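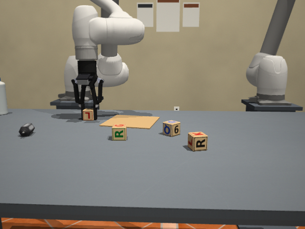 *Image: Ronance*

Panya Paisan puts the kettle on before she will talk about the river, and it takes her a while to get from one to the other. She grew up in Vullby, three streets back from the old tannery, and she has spent the better part of her working life testing what the tannery left in the mud.

"People think chromium is the whole story," she says, settling in at the kitchen table with a tin of ginger cookies between us. "It was a big part of it, sure. But my grandmother never talked about chromium. She talked about the smell, and how the ducks stopped coming."

The Lévesque works closed long before Panya took her first sample, and by then the water looked fine – clear enough to see the stones. The trouble was lower down. Her team pushed tubes into the riverbed at 7 places between the weir and the Grilivwood bridge, and the dark layer they were after lay deeper than anyone had guessed.

"The worst one came back at 2270 parts per million," she tells me. "I asked the lab to run it again. They were very nice about it, and it came back much the same."

I ask whether folks in town were angry, and she thinks about that for a good long time, turning her cup. Some were, she says, mostly the ones who had fished there as kids. Others had fathers who drew a Lévesque paycheck and didn't care to hear a word against the place. Around 100 people came to the first meeting in December, and she remembers the wet coats more than the speeches.

The county now wants to cap the worst stretch with clean sand and leave the rest alone. Panya would like to see the mud by the weir dug out first, while the water is low – a slower job and a costlier one.

"Sand moves," she says. "I've watched that river in a flood, and I wouldn't bet my garden on it."

She still walks the bank most mornings with her dog, who isn't allowed in. On the way out she hands me the rest of the cookies in a paper bag and points me to the path by the mill, where she saw two ducks last spring.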